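Board index > Cells and fixtures > Setup and maintenance
Thread: Teardown cell drifts at the back wall of the tower

pallet_jack
We run one arm over a slatted table at the Skunddale shop, pulling parts out of old desktop towers. The cell is called Prindus on our paperwork. Since June it reaches fine to the middle of the board but ends up off to one side when it goes down near the back wall. Re-teaching the tool point helps for a day or so, then it's back. 2914 cycles on this set of fingers. What would you check first?

torque_wrench_ed
Fingers. Take them off and put a straightedge on them. A finger that has touched a chassis wall a few times will bend a little and you won't see it by eye.

pallet_jack
Did that. Replaced them at 1000 and again later, same drift with new ones.

mollusk72
Then it's not the arm. How is the tower held? If it just lies on the table it moves every time the gripper pulls on something.

pallet_jack
It lies on its side with the panel off. There are stops under the slats at two corners, nothing clamped.

torque_wrench_ed
I still say tool side. Check the wrist bolts and check the cable. If the cable is tied short it pulls when the wrist turns, and you get an offset in one direction only. We had that on the Pallbridge line and chased it for weeks.

mollusk72
An offset from a cable would show up over the middle of the board too. He says the middle is fine.

torque_wrench_ed
Not if the wrist angle is different at the back wall. Read what he wrote again.

pallet_jack
Wrist angle is different there, yes, around 72 degrees from the other position. Cable has slack. I took this with the arm stopped over the back of the case, fixture plate next to the tower.
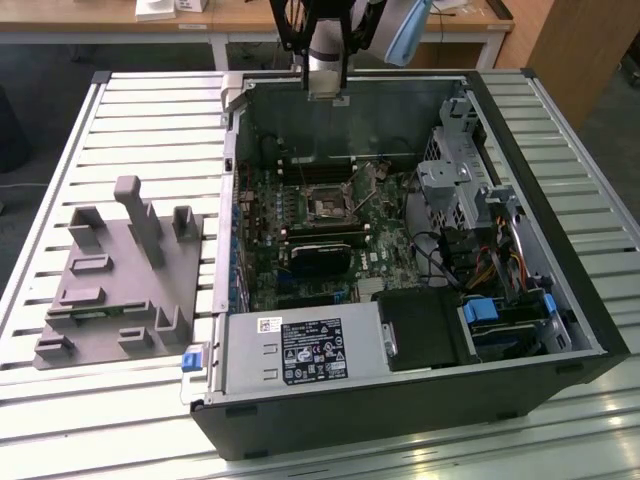

greasegun446
Slack isn't enough, you want to jog it slowly through the whole turn and watch for the point where it goes tight. I agree with mollusk on the clamping though. Two stops will locate a case but they won't keep it there. Add a toggle clamp on the open side and run a shift before you touch the tool point again.

mollusk72
And move the stops closer to the back wall, where your trouble is. Any twist in the case gets bigger the farther you are from the stop.

torque_wrench_ed
Fine, clamp it. But do the jog first, it takes ten minutes.

pallet_jack
Did the jog. No tight spot that I could find. Clamp went on this morning and the stops are moved. I also set the fixture plate up as a reference - the arm touches the same block at the start of each case and logs the number. So far the log is flat. I'll post again after a week of running.

greasegun446
Keep the log even if it stays flat. And write the clamp position on the setup sheet or second shift will put it somewhere else.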